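About Prandia

Home / About us / Rooms / Prices / Find us

Who we are

Prandia is a small cooking and table school. Started in a rented kitchen, two tables, one sink that worked. Now we have three rooms and a proper pantry and still not enough hooks for aprons.

Zulkifli Lumenta runs it. He cooked in hotel kitchens for years, then taught evening classes, then got tired of carrying his own pans across town. So — a school. He still teaches most of the beginner groups and does the ordering, which is why emails sometimes get answered at midnight.

What we do

Short courses, mostly. Soups and broths, cold drinks, flatbread, basic knife work, setting and clearing a table. Kids' sessions in the small room during school breaks. Groups by arrangement, write first please, don't just turn up with twelve people (it has happened, it was fine, but still).

No certificates. You get the recipe sheets and whatever you made, bring a box.

The drinks table

People ask about this one the most so a bit more on it. It started as a side thing in April, when the oven in the big room was out and we had a full group booked. Zulkifli put out cups and a few bottles and taught cold teas and syrups for the whole afternoon. People liked it better than the bread. We kept it.

How it goes: colored plastic cups, one color per person, and you stick with your color till the end. Saves a lot of "is this mine". Pour small. Taste, write it down, rinse, next one. Concentrates get mixed ahead and kept in screw cap bottles, and we dilute at the table. Strong ones go last or you wont taste anything after.

Plastic and not glass, because of the kids and because of the floor, which is tile. The cups stack, they wash fast, they dont mind being dropped. Glasses come out for the adult evening course only.

Clearing up is part of the class. Cups to the sink, bottles capped, table wiped, then wiped again with plain water becuase syrup leaves a film. Takes ten minutes if everybody does it and forty if one person does.

Our rooms

Big room — Udimham. Ovens, long counter, the loud extractor fan.
Small room — Eynon. White table, white walls, good light until late afternoon. Drinks, kids, tasting.
Back room — Droveck. Cold storage and dry goods, also where coats go. Not heated, keep your phone out of your pocket when you lean over the flour bins, please.

The room names come from the first three recipe notebooks. Long story, ask Zulkifli.

Some numbers

More than 3000 people have taken a class with us. Course length is 90 minutes for the short ones, double for bread. The recipe binder is at 97 sheets and the plan is to stop at 100 and start throwing out the weak ones. The lentil loaf is on thin ice.

Things we care about

Clean hands, sharp knives, labels on everything. If it's in a bottle and has no label with a date, it goes down the drain at the end of the day, no discussion. We have lost some very nice ginger syrup this way.

We buy from shops we can walk to where we can. Not everything. Lemons, no.

Allergies — tell us when you book and again when you walk in. We do handle nuts and sesame in the big room. The small room is kept free of both.

Booking and contact

Use the form on the Prices page. We answer within two days, usually. Cancel up to the evening before and we move you to another date, no fee. After that we keep half, the shopping is already done by then.

Parking is on the street. The side door is the right door. Front one sticks.

Page last updated June 6, 2020. 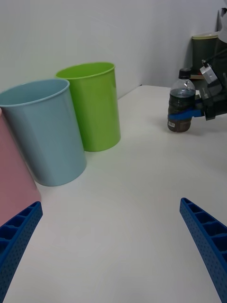

Cups and a bottle on the white table, Eynon room.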